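Chapter 4
Glazed Tableware: Form, Foot and Rim

4.1 Scope of the chapter

Chapter 3 dealt with clay bodies and their shrinkage. The present chapter takes up the finished article, chiefly the cup and the beaker, and sets out the terms used when such pieces are described, sorted and accepted for sale. Plates and flatware are left to Chapter 5. Readers who have not met the difference between a slip and a glaze should first work through section 3.6.

By the end of the chapter the reader should be able to name the parts of a cup, judge whether a glaze has been applied evenly, and fill in an inspection sheet of the kind used at the Alcombe pottery. The sheet was drawn up by Ronja Nyberg for the Trisby range and is printed in full in Appendix B.

4.2 Parts of a cup

The foot is the ring or disc on which the piece stands. It is normally wiped clean of glaze before firing, as glaze left on it will fuse to the kiln shelf. The wall rises from the foot to the rim. Where the wall swells outwards and draws in again, the widest part is called the belly. The lip is the outermost edge of the rim, the part that meets the mouth, and is judged separately from the wall even when both carry the same glaze.

A cup without a handle is called a beaker or tumbler. The wall of a beaker is also its grip, so the outer surface matters more than it does on a handled mug. Very glossy glazes are slippery when wet; very dry ones mark easily and hold tea stains.
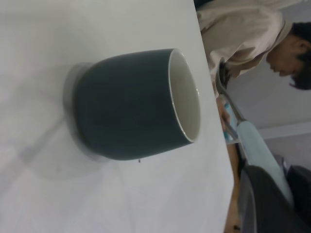

Two-glaze ware, in which the inside and outside differ in colour, makes up most of the Plukus series and is treated at length in section 4.5. The usual practice is to pour the inside first, let it dry, and then dip the outside up to a set line. With a dark slate-grey exterior and a cream-white interior, the pale lip gives a clear boundary, and any wavering of the dip line shows at once. A matte sheen on the wall also makes specks easier to judge under side lighting than a full gloss would. Specks on the outer wall are recorded by position – foot, belly or rim – and by whether they can be felt with a fingernail.

The first exercise uses a batch of 12 beakers, graded once in daylight and once under a lamp. Results are entered on separate sheets and compared in section 4.3.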